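Bindano says its new fingers need less force. The test leaves questions

November 24, 2022

Bindano, which makes fingers for hand-held and arm-mounted grippers, published results this week from a trial of its padded finger against the plain one it has sold until now. The company says the padded version held 3,461 items before a pad had to be replaced, and did it with less squeeze.

That is a good number. It would be a better one if the report said more about the items. The list names 15 objects, and most are the sort of thing any gripper can hold: plastic bottles, mugs, small boxes. Only two are soft, and wet glass is missing altogether.

The comparison is also lopsided. The padded fingers were tried on 9 tabletop layouts and the plain ones on 8, and the report gives no reason for the difference. Slips were logged by the same people who were moving the gripper.

"We wanted household clutter, with food and drink on the table," said Ditte Damgaard, who ran the trial for Bindano. "A clean bench tells you very little." She said a second round, on an arm with a Zamis controller, is planned for January.

Roswitha Lehner, who buys grippers for the packing firm Pellegrini, has read the report and is waiting. "Pads wear, and they pick up grease," she said. "I want to see the same pads after a month of dirty work, and I want somebody else holding the clipboard."

Bindano has not given a price for the pads. It did say they will fit older fingers — but only those with the newer screw pattern, so some current owners would have to buy the whole set.

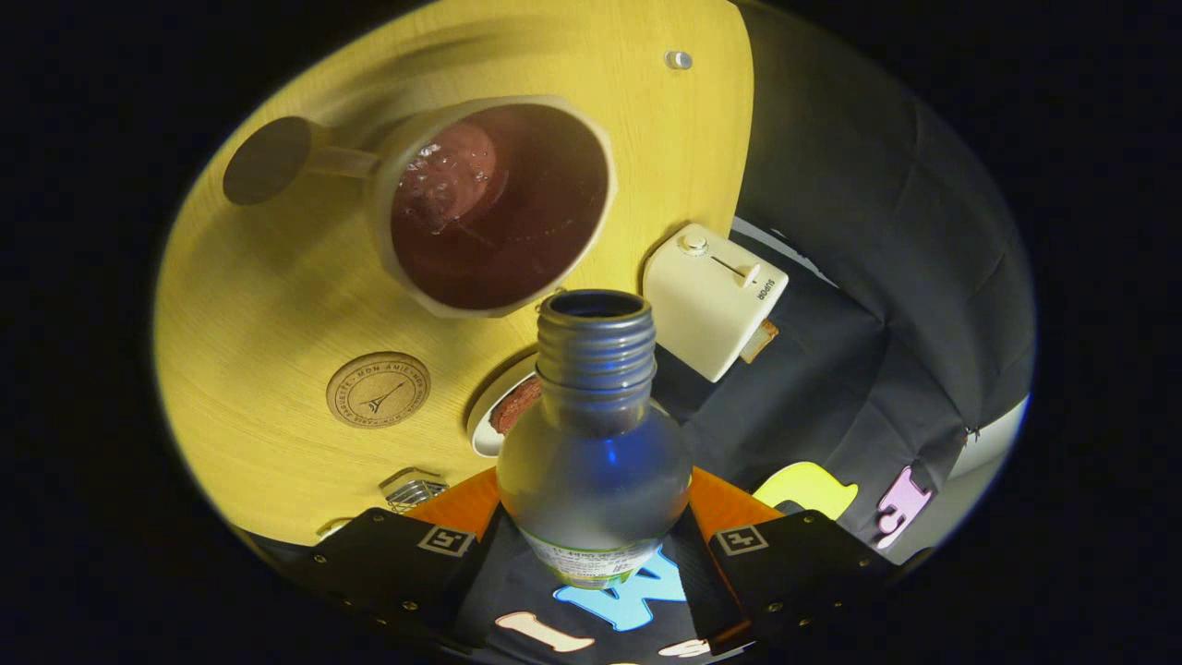 Orange pads on a clear plastic bottle, with a mug and toaster on the table behind.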